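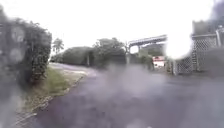

Gray sky, long hedge, wide road.

I have now owned a rain gauge for a whole winter, and I regret to report that it has made me worse company. It's a Clutidik, the plastic kind you push into the lawn, and it cost 12 dollars at the hardware store in Caldeira. I used to say "wet out" and move on with my life. Now I say "two inches since breakfast" to people who are trying to buy bread.

The yearly total came to 81 inches, over double what I'd guessed. My sister in Surent claims hers was higher - she doesn't own a gauge. I've started a notebook anyway. The next thing on my list is a barometer, which I've promised not to mention at dinner until June.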